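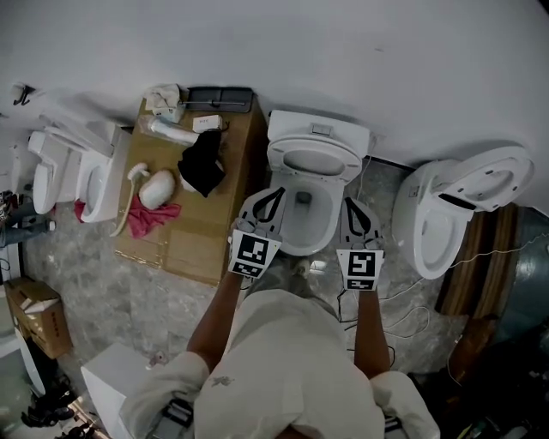 Work during this reporting period concentrated on the second strand of the Wirinholm project, the collection of hand-held gripper demonstrations for bathroom cleaning. The aim of this strand is to find out whether a robot policy can be trained on movements recorded directly from people, without a robot being present at the time of recording. Each operator holds one gripper in each hand, and a square black-and-white marker fixed to the back of each gripper allows its position to be recovered afterwards. Fittings are placed side by side against a plain wall, with the brush and cloths laid out on flattened cardboard next to the toilet being worked on, so that an operator can reach them without walking between tasks.

The team recorded 1,126 demonstrations in the period, against the 1,000 set out in the work plan. After checking, 266 were set aside. The main cause was loss of marker tracking when the operator turned the wrist inwards under the rim of the bowl - a movement that is hard to avoid in this task. A smaller group was rejected for errors in matching the timing of the left and right hands. The checking procedure has been written up by Fulgencio Alvarado and is now used at both the Fernerar and Cortés sites.

A first policy was trained on 653 of the accepted demonstrations, with the remainder kept back for testing. Results on lid handling and on picking up the brush are encouraging. Results on scrubbing are weaker. The policy follows the general path of the hand well but does not yet keep steady contact with the surface, and we consider that position data alone may not be enough for this part of the work. A trial with simple force sensing in the fingers is planned for the next period, subject to delivery of parts from Rurkov.

We wish to report 3 matters which affect the plan. Recording at Cortés began later than agreed owing to delays in fitting out the room, and the site has so far provided only a small share of the data. Operators have asked for shorter sessions, as bending over low fittings is tiring, and sessions have been reduced accordingly. Finally, storage costs are running above the estimate - a revised figure will be included with the next financial statement. No change to the overall budget is requested at this stage.

The next report will cover the force sensing trial and the first comparison between the two sites. It will be submitted in March.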